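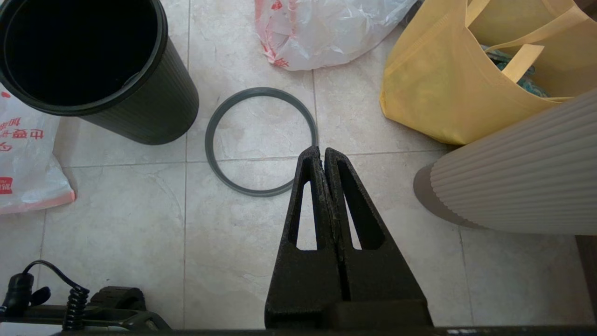 Ticket: closed fingers beside thin floor objects, Cesach floor set
Component: Govbridge recorder / Drondero training pipeline
Opened: 25 Apr 2025
Status: Resolved, one follow-up open
Priority: Medium

Summary

Policies trained with Drondero on the Cesach floor set close the gripper before the fingertips straddle thin flat objects. The worst class is rings and gaskets. The wrist frame attached to this ticket is typical of the view used for labeling: fingers together, grey rubber ring flat on the tile just off the tips, grout line running under the ring. Taller objects from the same set are picked up at the expected rate with the same checkpoint.

Environment

Wrist camera: 30 fps, color only, fixed exposure
Gripper state: 500 Hz, measured position and commanded position as separate channels
Policy: Drondero baseline, action chunks of 24 steps, wrist image plus joint state
Training set: Cesach floor set, 1,000 episodes, tiled floor, mixed household clutter
Recorder: Govbridge, default config
Converter: Pappas, default config

Expected behavior

The approach ends with the fingers open on both sides of the object. Closing starts after vertical motion has stopped.

Observed behavior

Closing starts while the wrist is still going down. On tall objects this doesn't matter much, because there is enough side surface for the fingers to catch on the way. On a ring lying flat there is none. The fingers arrive at floor level already closed or nearly closed, and the tips end up next to the rim or on top of it. The policy then holds for the rest of the chunk, lifts, and starts the approach again from almost the same pose. We have seen it repeat this until the episode timer ends.

Steps to reproduce

1. Load the baseline checkpoint trained on the full Cesach floor set.
2. Place a thin ring flat on the floor, clear of walls and furniture legs.
3. Start from the standard home pose with the gripper open.
4. Log the commanded and measured gripper position next to wrist height.
5. Compare the start of closing with the time the wrist stops moving down.

Clutter nearby is not needed to reproduce. It also doesn't hide the problem.

Log

Entry 1. First guess was perception. A dull grey ring on pale tile has low contrast, the tile shows through the middle of it, and grout lines are thin grey lines of their own. If the policy were mistaking grout for the rim, the approach would be off sideways and the error would follow the floor grid.

Ran the placement test: ring centered in a tile, ring across a grout line, ring at a grout crossing. Sideways error looked the same in all three. Early closing was present in all three. Grout is ruled out as the main cause.

Entry 2. Second guess was self-occlusion. The fingers take up the lower center of the wrist view, so a small object near the tips is partly hidden for the last part of the approach. Trained a variant with the finger region masked out in every frame. Sideways error got worse, as would be expected with less information near the tips. Closing still started early, by the same amount. Masking reverted.

Note for anyone repeating this: the fingers on this gripper have long cutouts, and floor shows through them. A mask drawn around the outer outline also removes those strips of floor. We redid the run with the cutouts left unmasked. No change in closing time.

Entry 3. Third guess was action chunking. With 24 steps per chunk, a close command near the end of a chunk could be executed on a stale observation. Reran evaluation with shorter execution, re-planning after every eight steps and then after every four. The repeated approach went away in some runs, and the motion was rougher. The lead of the close command over the end of descent didn't change. A stale observation would have made that lead vary with the position inside the chunk, and it does not.

Entry 4. Stopped looking at the policy and looked at the data. Replayed demonstrations from the training set on the arm, open loop, with the ring put back in its recorded position. The replayed demonstrations fail in the same way. The original recordings of the same episodes show successful grasps.

This should have been done first. The fault is between the recording and the training file.

Entry 5. Compared raw Govbridge logs with the Pappas output for the same episodes. Raw logs are consistent: commanded close, then measured close, with the usual lag, both after the wrist has settled. In the converted files the gripper channel is shifted earlier against the wrist pose and the images.

The converter aligns all channels to image timestamps. For each image it takes one gripper sample. The default setting is named "nearest", but the code picks the first sample in the next buffer block after the image time, and Govbridge writes gripper data in blocks. A sample from up to one block in the future gets attached to the present image. The trained policy has learned to close ahead of time because that is what the files say the operator did.

Entry 6. Second, smaller problem found on the way. The action label for the gripper is taken from the commanded channel, while the observation uses the measured channel. That is fine in itself. In episodes where the operator squeezed and released more than once, the two channels were swapped after the first release. Only part of the set is affected. We don't have a clean count and have not tried to make one by hand.

Entry 7. Patched Pappas to do a true nearest-sample lookup on the raw timestamps, ignoring block edges. Channel order is now read from the header every time the stream restarts. Reconverted the full set from raw logs.

Open-loop replay on the reconverted files: ring episodes now grasp as recorded. Failures that remain are cases where the ring was placed back slightly off, which is visible in the overlay.

Entry 8. Retrained the Drondero baseline on the reconverted set with no other change. Same seed, same schedule, same evaluation layout.

Result

Closing now starts after the end of descent in ring trials. The repeated approach from the same pose is gone. Tall objects: no difference we would be willing to report. Soft objects such as bags: slightly fewer partial grasps, within the spread between seeds.

The earlier ablations on finger masking and on execution length were run on the shifted data and should not be cited. The masking result may hold up, since the sideways error doesn't depend on gripper timing, but it has to be rerun before it goes into any write-up. The execution-length result is probably wrong. Shorter execution was partly making up for the timing fault, so its benefit will look larger than it is.

Method note

The internal report listed thin flat objects as a limit of wrist-only vision. That claim is withdrawn. On the reconverted set, with the same camera and the same gripper, the class is harder than average and can be learned. The paragraph on adding a depth camera has been removed until there is a comparison on correct data.

Thin objects turned out to be a useful check on data timing. The margin between a good close and a bad one is small, and an offset that tall objects absorb shows up right away. We have added a flat-ring replay to the converter tests. It runs open loop, needs no trained policy, and fails on the old converter – confirmed by running it there before closing this ticket.

Workaround for users who can't reconvert

If raw Govbridge logs were deleted after conversion, the offset can't be fully removed. Shifting the gripper channel later by a fixed amount helps on average. The true offset varies with the block position, so some episodes will then close late. Dropping episodes with more than one squeeze also avoids the swapped channels. Neither step replaces reconversion, and files fixed this way should be tagged as such.

Check before training

1. Plot commanded gripper, measured gripper and wrist height on one time axis.
2. Confirm that closing starts after the wrist stops moving down.
3. Confirm that commanded leads measured through the whole episode, including after any release.
4. Replay at least one flat-object episode open loop.

Follow-up

Open: rerun finger masking on reconverted data, cutouts unmasked in one arm of the test and masked in the other.
Open: scheduled for September, same test on carpet, where finger height at contact is less well defined.
Closed: converter patch merged, default setting keeps the name "nearest".
Closed: old converted files moved to read-only storage with a warning in the header.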